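Ticket 689
Product: Tornus dish handling kit for Franka Emika arm (evaluation unit)
Customer: Toscombe
Opened by: Leire Zabala
Assigned to: Severino Moya, Grarnov support
Priority: 2
Status: pending customer

Problem as reported
Mug placement is aborted with "contact before target" when the arm works over the dishwasher rack. The abort is intermittent. Glasses and plates are handled without errors. The site is on the February release with default grasp settings. Restarting the controller does not clear it.

Moya, 09:40
Please send the placement log, the gripper force limit in use, and pictures of the cell, including at least one from the wrist camera.

Zabala, 11:15
Log uploaded. Force limit is the default. Bright sun comes through the blinds for part of the day and I would like to know if it matters. Pictures:

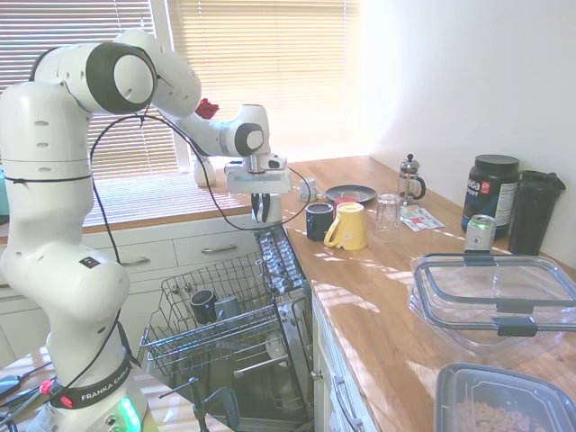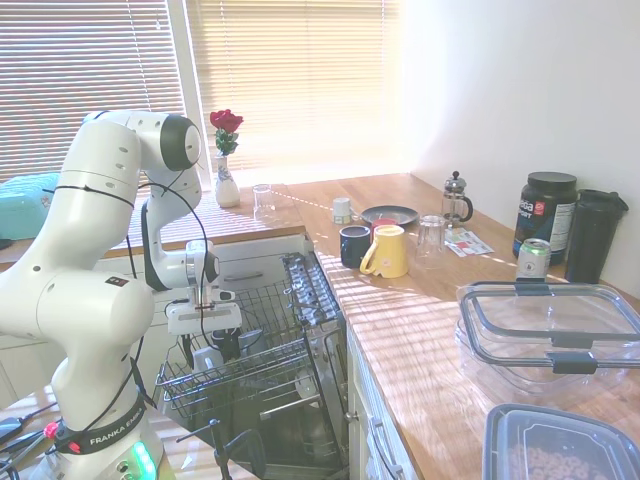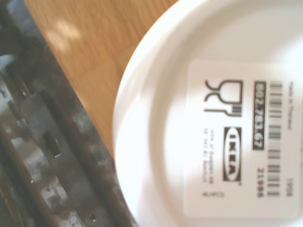 Wrist camera, white dish with the IKEA label, article number 802.783.67. 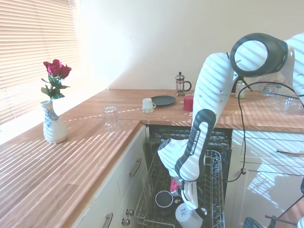
Moya, 13:05
The log has 17 aborts. All of them are on the approach move, before the gripper is told to open. The approach height is computed from the rack plane saved at setup. If the rack has been pulled out to a different stop than the one used at setup, the saved plane is wrong and the contact check trips early.

Steps:
1. Pull the rack fully out to its stop.
2. Run "Teach rack" from the Tornus menu. Do the upper and lower racks separately. They are stored as separate planes.
3. Set approach clearance back to default if it was changed.
4. Check that the arm cable has enough slack at full reach. A tight cable adds load at the wrist and can read as contact.
5. Repeat the mug program and upload the new log.

On sunlight: stripes from blinds can lower the depth score on white glossy items. That gives a different error ("low confidence"), and it is not in your log. Leave exposure on auto for now.

Zabala, 15:30
Steps 1 to 4 done. The upper rack was taught at setup, the lower rack never was. The quick start guide only mentions one rack. Upper rack now runs without aborts. Lower rack still stops now and then with the same message.

Abilio Segura, Grarnov, 16:10
Taking the lower rack part. The approach timeout is 3000 ms by default and is too short for the longer move down. When it expires, the kit reports the contact message by mistake. Known fault, fix planned. Workaround: raise approach_timeout to 6000 in the cell file and reload.

Guide correction passed to Visitación Ibarra (documentation).

Waiting for the customer to confirm the lower rack with the new timeout.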